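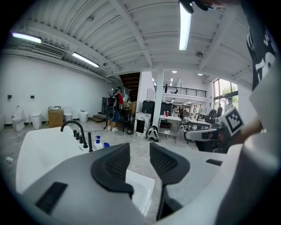 Visits & Open Days

A Morning Among the Bathtubs at Cladberg

Print this page | E-mail to a friend

December 27, 2019

I had been promising Hanneke Postma since March that I would come and see the bathroom hall at Cladberg, and what with one thing and another (we moved house, and then the dog needed an operation) it took me until the quiet week after Christmas to get there. I'm so glad I finally went!

You park behind the old Timmermans building and walk 400 yards along the canal, and I do recommend a scarf. Inside it is one great big industrial hall, with a white corrugated metal ceiling and beams running across, and you would never think of it as a place for bathrooms. I rather liked that. A tub in a showroom always has candles and a folded towel next to it, and you can't tell how it would look in your own untidy house. In the hall you can walk up to things and lean on them.

My favorite was the white freestanding tub with the glossy rim. The faucet is matte black and stands at the back, with a tall arched spout, and next to it come three little black knobs and then the hand shower, upright in its place. Somebody had left a pump bottle with a blue top by the shower handle, and a small blue-capped bottle close by, and those two made it look more like a real bathroom than any candle could.

Hanneke let me climb in with my shoes off. I am not a tall woman and I could have stretched out happily for an hour. Getting out was a less graceful business — Nele Meinecke kindly gave me an arm — and I would want a rail at home, or at least a sturdy stool.

We talked a good deal about black faucets, which my sister has and complains of, on account of the chalk in her water. Nele's advice was a soft cloth after every bath and no scouring powder, ever. The tub I liked is 797 euros without the faucet, and delivery to the ground floor is included. Upstairs is extra, so measure your staircase first.

Coffee was in the back office, with Siebe Verstraete's almond cake. I had two slices and took a third home in a napkin.

Search this site: Enter keywords Go

Recent in Visits & Open Days
Tile day at Plastum
Jelle Aerts and his 700 door handles
The Selline spring fair, with children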